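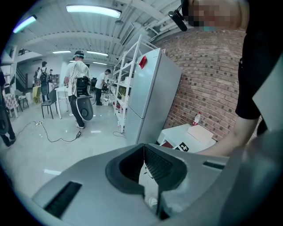 Why do some rooms leave all the pipes showing, a reader asked us, when at home the ceiling is just flat? A flat ceiling in a house usually has beams and wires above it too. They are covered by a sheet of board and a coat of paint. In workrooms and old factory buildings the cover is often left off, and the parts can be seen from the floor.

Beams

A beam is a long, strong bar that lies across a room. It carries the weight of the roof or of the floor above and passes that weight to the walls or to upright posts. Beams can be made of wood, steel or concrete. Painting a beam white does not change how strong it is. White paint reflects more light back down into the room.

Ducts

A duct is a large tube that carries air. A fan pushes warm or cool air in at one end, and the air comes out through openings along the way. Air takes up a lot of space, so ducts are usually much wider than pipes.

Pipes

Pipes are narrower. Most carry water. Some carry gas, and some feed sprinklers, which spray water if there is a fire. In the Vass building in Hurgate, each pipe has a colored band every 6 feet, so that a plumber knows what is inside before opening it.

Fluorescent lights

A fluorescent light is a glass tube with a small amount of gas inside. Electricity passes through the gas and makes a kind of light that people cannot see, called ultraviolet. A powder on the inside of the glass soaks up the ultraviolet and gives off white light. Two tubes can look different in color, one more blue and one more yellow, when they have different powders.

Brick walls

Bricks are blocks of baked clay. Many are red because the clay contains iron. The lighter lines between red bricks are mortar, a paste of sand, water and cement or lime that sets hard. In a strong wall the upright joints do not line up from one row to the next. The oldest brick wall in Kaltetden was built in 1838 with lime mortar.

Refrigerators

A refrigerator moves heat from the inside to the outside. A liquid runs through thin tubes and turns to gas, taking in heat as it does. The gas is then squeezed and turns back to liquid, and the heat goes out into the room. Many tall refrigerators have 2 doors, one for the freezer and one for the fresh food. Opening one door lets warm air into that part only.

Words to know

Duct: a tube for air.
Mortar: the paste between bricks.
Ultraviolet: light that people cannot see.

Page last checked Apr 19, 2024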